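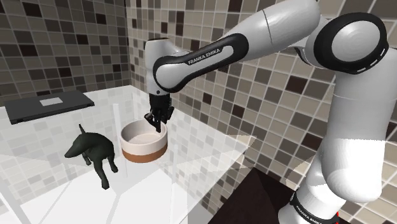

January 11, 2019

First proper entry of the year, and I'm writing it at the kitchen table with my coat still on, because I've only just got back from the pool and my hair is freezing. But I swam 300 metres without stopping! Twelve lengths! I'm so pleased I could ring the church bells.

For anyone who has wandered in here without reading the older entries: I couldn't swim at all until November. I could stand in the shallow end and look confident. I could float if somebody had a hand under my back. Then I signed up for the adult lessons at the Grisville baths, mostly because the leaflet was on the counter when I went in to ask about something else, and I've been going ever since, even in that week when the boiler was playing up and the water made your teeth hurt.

Today wasn't a lesson, just the early public session. I got the first bus from Baster, the one that goes all the way round by the quarry, and it was pitch dark and there was ice on the inside of the windows. There were only a few of us in the water. I had the edge lane nearly to myself, next to a woman in a yellow cap who does the most beautiful slow backstroke and never seems to splash.

The first four lengths were horrible, as ever. I always go off too fast, like a dog let out of a car, and then by the second turn I'm gulping. What changed today was the breathing. We've been told since the beginning to breathe out under the water, all the time, a steady stream of bubbles, and I'd been nodding and then holding my breath anyway. Somewhere in the fifth length I started humming. I don't know why. It was the tune from the bus driver's radio. You can't hum and hold your breath, so out it all went, and when I turned my head there was room for the next lot of air. It felt like somebody had opened a window!

After that I stopped thinking about my lungs and started thinking about my legs, which are still a disgrace. They sink. I kick from the knees, I know I do, and my left foot sticks out sideways like an oar. But they came along behind me, and at eight lengths I thought, well, two more, and at ten I thought, well, it would be silly not to.

I hung on the rail at the end and grinned at the clock for ages. The woman in the yellow cap gave me a nod on her way past.

Then the showers (one hot, one scalding, the rest no use to anybody) and across the road to the Umari for a fried egg roll and a mug of tea. It's a funny little café, steamed-up windows, a till that pings, and they put the butter on so thick that it runs down your wrist. I have never in my life eaten anything as good as that roll. I had a second one. I'm not sorry.

Things to remember for next time:

Goggles one notch looser. I had rings round my eyes until lunchtime.

Bring the wool hat and put it IN THE BAG tonight.

Slow down for the first two lengths, slower than feels sensible.

Keep humming, but pick a longer tune.

The big plan, and I'm writing it down so that I can't wriggle out of it, is Lake Obi in the summer. They put a string of orange buoys out from the jetty, and the marked swim is 480 metres to the far one and back. I walked round there on New Year's Day to have a look. The water was black and flat with a skin of ice by the reeds, and I can't say it looked inviting, but I stood on the end of the jetty and worked out where the last buoy would go, and it didn't seem such a long way. It did a bit. There's no rail to grab in a lake, and no black line on the bottom, and I've heard there are eels. I'll need to learn to tread water properly, which we start on after the half-term break, and to look where I'm going, which so far I've never had to do.

That's 6 months off at least, though. For now I'd like to get to sixteen lengths before the end of the lesson block, and to do one tidy turn without getting water up my nose.

My arms have started to ache while I've been writing this, right up into the shoulders. It's a lovely sort of ache. The towel's on the radiator, the costume is dripping into the bath, and I can still smell chlorine on my hands. Soup for tea, I think, and an early night with the hot water bottle.

Search this diary
Enter keywords
Go

Recent entries
New Year's walk round the lake
The cold week at the baths
Floating, at last
What to pack for a swimming lesson
First lesson, shallow end

Page views: 1,254
Last updated: same day, evening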